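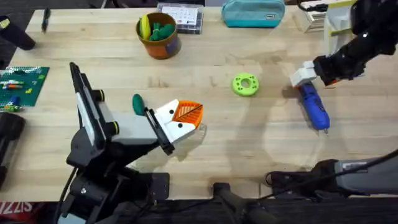

*Light butcher block with a fine striped grain.*

# How I sand and oil a butcher-block table top

I've redone three of these tops now, two for us and one for my sister, and I've finally settled on a way of doing it that doesn't make me want to cry halfway through. It takes a weekend, mostly waiting. If your top is just a bit dry and dull you can skip straight to the oiling part (lucky you!).

## What I use

- A random orbit sander, plus a sanding block for the edges
- Sandpaper in 80, 150 and 220 grit
- A vacuum with a brush end
- Food-safe mineral oil, one big bottle
- Old cotton T-shirts cut into squares
- A damp sponge

My friend Leonie Aigner swears by a beeswax and oil mix for the last coat, and I've tried it on her kitchen table and it does feel lovely. I'm usually too impatient.

## Look for old finish first

Drip a little water on the wood in a few places. If it soaks in and goes dark, you've got bare or oiled wood and the rest of this page is for you. If it sits there in a bead for ages, there may be varnish on it, and that all has to come off before any oil will get in. Check near the middle and near the ends, where people rest their arms - mine was worn bare in one spot and shiny everywhere else.

If the top is really old and you don't know what's on it, find out before you start making dust. Lead test swabs are sold at the hardware store.

## Sanding

Take the table outside if you can. I wear a proper dust mask, the kind that seals, and I still end up with sawdust in my ears.

Start with 80 grit only if you have stains, burns or varnish. Otherwise go right to 150. Keep the sander flat, let it do the work, and move slowly along the grain from one end to the other. It's so tempting to lean on it over a water ring! I did that on my first table and made a dip that still catches crumbs.

Vacuum everything between grits. Then wipe the top with a barely damp sponge and let it dry. The wood will feel fuzzy afterward, and that's what you want. Go over it lightly with 220 and the fuzz comes off for good.

Do the edges by hand, with a light pass along the corners so they aren't sharp.

## Oiling

Pour a puddle of oil in the middle and push it out with a cloth until the whole surface looks wet. Do the ends twice, they drink it up. Don't forget the underside, even if it only gets one thin coat. A top that's oiled on one face only can start to cup on you.

Leave it 60 minutes, wipe off whatever is still sitting there, and let it rest overnight. Then do it all again. I go for four coats on freshly sanded wood.

Mineral oil rags go in a lidded can and then out with the trash. If you switch to linseed or tung oil, lay the rags out flat outside to dry - a balled-up one can catch fire by itself.

## Keeping it nice

Wipe up spills, use a trivet, and add a coat when the wood starts looking pale and thirsty. Ours gets one every month or so, more in winter when the heat is on.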